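I have wanted somebody else to do my washing up for as long as I've had a sink, so when I got the chance to chat to one of the engineers at Praltenel (they build kitchen skills for robot arms, and they very kindly gave me a whole afternoon and a lot of tea) I went in with one question. Can it do the dishes yet?

She laughed. "Which dishes?" she said. "If you mean a plate I've met before, in a rack I've met before, then mostly yes. If you mean your kitchen after a roast, no, and please don't invite us round."

Plates are the thing they've spent longest on. The project is called Zoubi, and by July they had logged 2686 goes at picking up a plate and putting it somewhere sensible. I said that sounded like a lot of plates. She said it was mostly the same few plates, over and over, and that she now dreams about rims.
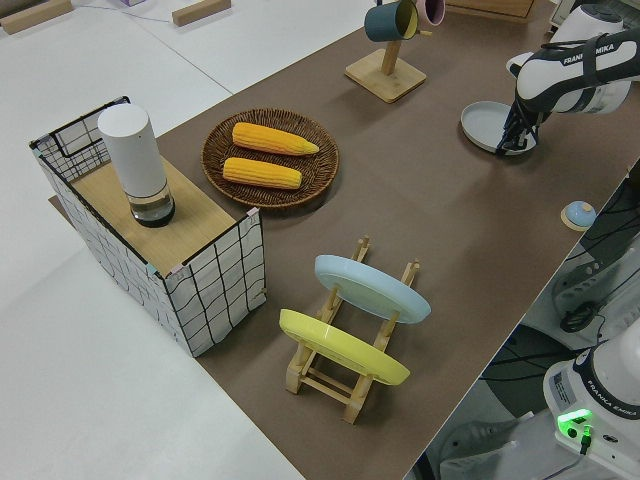
My sister reckons she would settle for far less. She told me on the phone that evening that a machine which only emptied the dishwasher would be worth having, even if it took all night, as she'd be asleep anyway and wouldn't care how slow it was. I'd put that very idea to the engineer earlier and she was all for it!

"People always ask about speed," she said. "I'd be happy with slow. What I mind is slow and then wrong. A plate took us 40 seconds in January and it's 34 now, and I don't think any family would notice the difference. They'd notice a broken one."

So what makes a plate hard? I'd have guessed the weight, or the slipperiness, but she went straight for the shape. A plate in a rack is easy enough, she told me, as there's an edge sticking up and you can get a finger either side of it. Lay the same plate flat and there's hardly anything to get hold of. You and I slide a fingertip underneath without thinking (I went home and tried it, and yes, I do), and a gripper with two stiff fingers has to find that gap some other way.
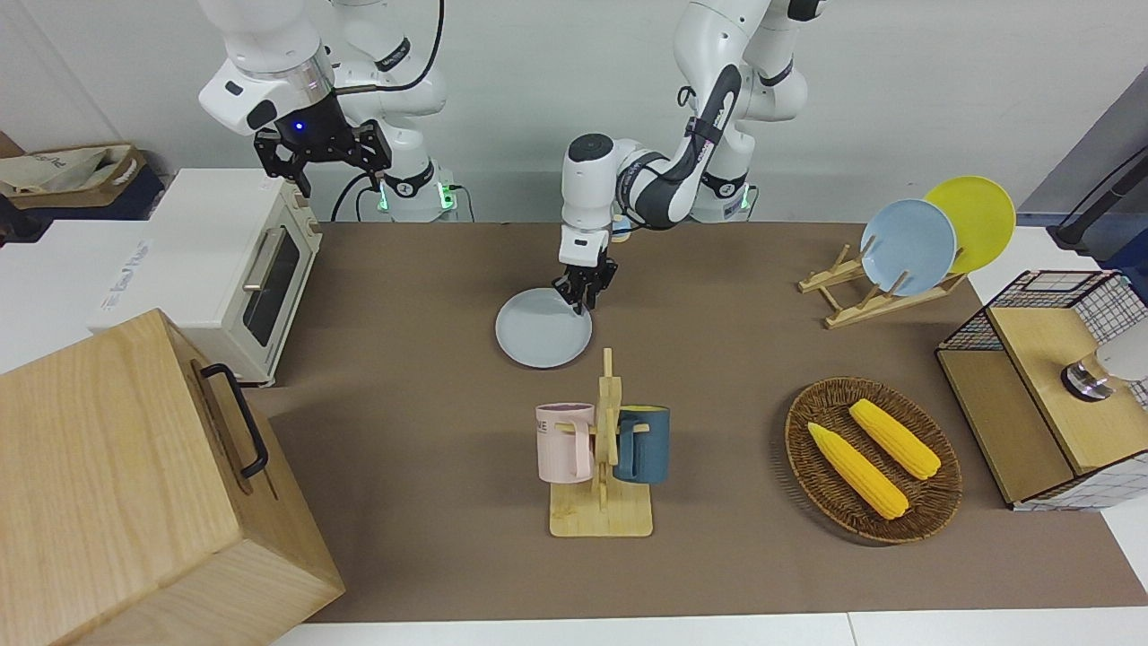
Mugs are kinder, apparently. A handle gives you something to aim at, and hooking it over a peg is fiddly but at least you can tell when you've missed. Glasses she didn't want to discuss. Cutlery got a long sigh and a biscuit.

I asked about shops too, having spent nearly 2 years stacking shelves at a Brekix when I was younger. Would a machine have had my job? "Bits of it," she said. "Same box, same shelf, good lighting, fine. Then a customer leaves a yoghurt in with the cereal and you need a person."

And when can I have one at home? She wouldn't give me a date, however nicely I asked. What she'd like to see first is one arm doing one chore in one real kitchen for a month with no engineer in the room. Then she looked at my empty cup, got up and washed it herself.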